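Living With a Glass Coffee Table

September
Filed by the Tenis Household Notes desk

A glass coffee table is bought in a showroom, where it has nothing on it and somebody with a cloth walks past every twenty minutes. At home it has everything on it and the person with the cloth is you. I have lived with one for long enough to have opinions, most of them about fingerprints, and what follows is the routine I have ended up with after trying the more ambitious ones.

Clear it first, properly

The temptation is to clean round things. You lift the bottle, wipe, put the bottle back, and congratulate yourself. What you get is a patchwork of clean bits and not so clean bits, with a tidemark wherever you changed your mind. On wood you might get away with it. On glass the tidemark will be there at four in the afternoon when the sun comes in low, and so will your visitors.

Take everything off. I use a tray and make one trip of it, two if there has been company. Drinks and food go to the kitchen, ornaments go on the nearest shelf, and plates go to the sink whether or not they look used, as the empty plate on a coffee table is rarely as innocent as it appears. Run a finger over it if you doubt me.

Fruit deserves a word. Grapes put straight down on the glass seem harmless, and they look rather grand in a still life sort of way, but a split one leaves a sticky spot which then collects every bit of fluff in the room. Give them a bowl. If all the bowls are in the dishwasher, a plate with a bit of a rim will stop the strays rolling off the edge and under the sofa, where they begin a second career as raisins.

Bottles on glass

Fizzy drinks are the chief offender. A bottle from the fridge sweats, the water runs down, and if anyone has poured carelessly it takes a little sugar with it. The ring that dries underneath won't come off with a dry cloth. It will smear, and then you will reach for the spray, and then you will have a sticky ring with spray on it.

Warm water first, with one small drop of washing-up liquid in a bowlful. Lay the damp cloth over the ring, go and do something else for 2 minutes, and come back. It should lift without rubbing.

Coasters help, if people use them. In our house the coasters live in a neat stack and the bottles stand beside the stack. I have stopped fighting this and now put a coaster down in front of each seat before anyone arrives, which gets me a success rate of about one guest in every sofa.
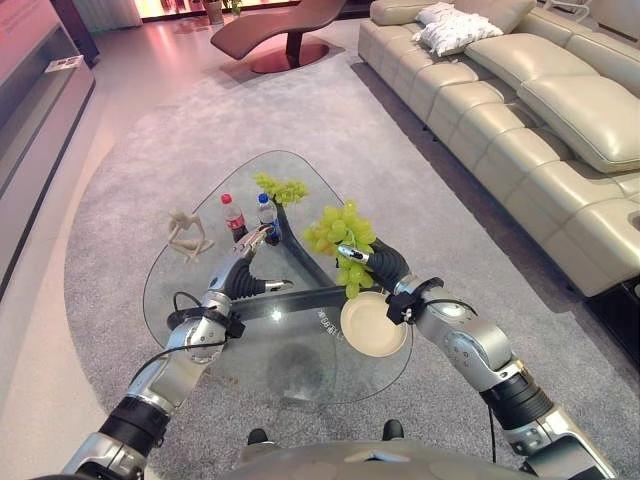 The other thing with bottles is where they end up standing. Most people set them at the far side to keep them away from their knees, and it is a sound instinct as far as knees go. It also means everybody reaches across the table for them with a sleeve trailing over the glass. Move tall things to within easy reach of whoever is drinking from them, and keep caps on between pourings. A tipped water bottle with its cap on is a small noise. With its cap off it is an evening spent on the carpet.

Doing the top

You need two cloths and they must both be clean. Old cotton is good, microfibre is better, and anything that has been through the wash with fabric softener is useless, as it leaves a film you will spend the rest of the morning chasing.

Start with the damp cloth and the soapy water and go over the whole surface. Wring it out hard beforehand. Glass wants far less water than people give it, and the extra only runs over the edge and down to the places you least want to kneel for.

Then the vinegar. My mix is 100 ml of white vinegar to 376 ml of water, and the second figure has no science behind it whatever. It is what was left in the bottle up to the neck when I measured it once, it worked, and I have been superstitious about it since. Spray the cloth and leave the table alone. Spraying the table puts vinegar on the carpet, and the room smells of chips until bedtime.

Work in one direction, side to side, then dry with the second cloth going front to back. If you find a streak afterwards, you will know from its direction which stage you rushed.

Never use the green side of a washing-up sponge. Never use cream cleaner either, or that little blade that came with the hob. Scratches in glass are for life.

The underside

Here is where clear glass parts company with every other sort of table. You can polish the top until your arm drops off and it will still look cloudy if the underneath hasn't been done. Dust settles on the base and drifts, small children put their hands up there, and dogs have noses.

Lie down. There is no dignified way. Take a torch and the same two cloths, and do it in the same order as the top, only with even less water, for reasons that will land on your face. I do the underside every 3 weeks and resent it each time.

If you find small printed lettering on the glass, leave it be. It is often a safety mark and it may well be on there for good. I once spent a whole radio play trying to shift one with my thumbnail before noticing that it read backwards from where I was and the right way round from the other side.

The base

Anything dark under clear glass shows dust twice, once from the side and once from above. A soft paintbrush gets into the joins where the legs or beams meet, and a barely damp cloth does the long parts. Dry it straight away if it is metal.

While you are down there, check the pads between base and glass, if yours has them. Ours are little clear discs and one had crept halfway out. A heavy top sitting on bare metal is not something to put off until spring. If you need to lift the glass to straighten a pad, get a second person, take off your rings, and agree which way you are both walking before you pick it up.

The carpet underneath

A pale carpet under a glass table is on show at all times, so there is no hiding a stain with a well placed piece of furniture. Vacuum under it every time you vacuum round it. The nozzle without the big head will fit between most bases, and it is much kinder to your paintwork.

Shift the whole table by the width of a hand a few times a year so the feet don't leave deep dents. For the dents you already have, put an ice cube in each one, let it melt, blot with a towel and tease the pile up with a fork. It works on wool. It works a bit on everything else. Take the glass off before you move the table, whatever the person helping you says about its being quicker not to.

Putting things back

Put back less than you took off. I allow myself one ornament, and it has to be something that can be dusted without a cotton bud. Jointed wooden figures, the kind sold to people who intend to take up drawing, are charming and can be posed to look as tired as you feel, but they catch dust in every elbow. A dry brush before they go back on is enough. Don't wet them. The joints swell and you are left with a figure that can only sit.

Stick felt dots under anything hard. The Puvis ones I had fell off within a fortnight, and the Tapia ones have stayed on but picked up grit, which then does the scratching they were bought to prevent. Turn things over now and then and look.

Then step back and admire it, quickly. Somebody will be along shortly with a cola and no coaster.

Last updated: September

Related tips
Getting candle wax out of a tablecloth
Why your Heston tea towels won't dry anything
Sofa cushions: wash, beat or give up
Limescale on taps, and how long to leave the lemon
What to do with a rug that curls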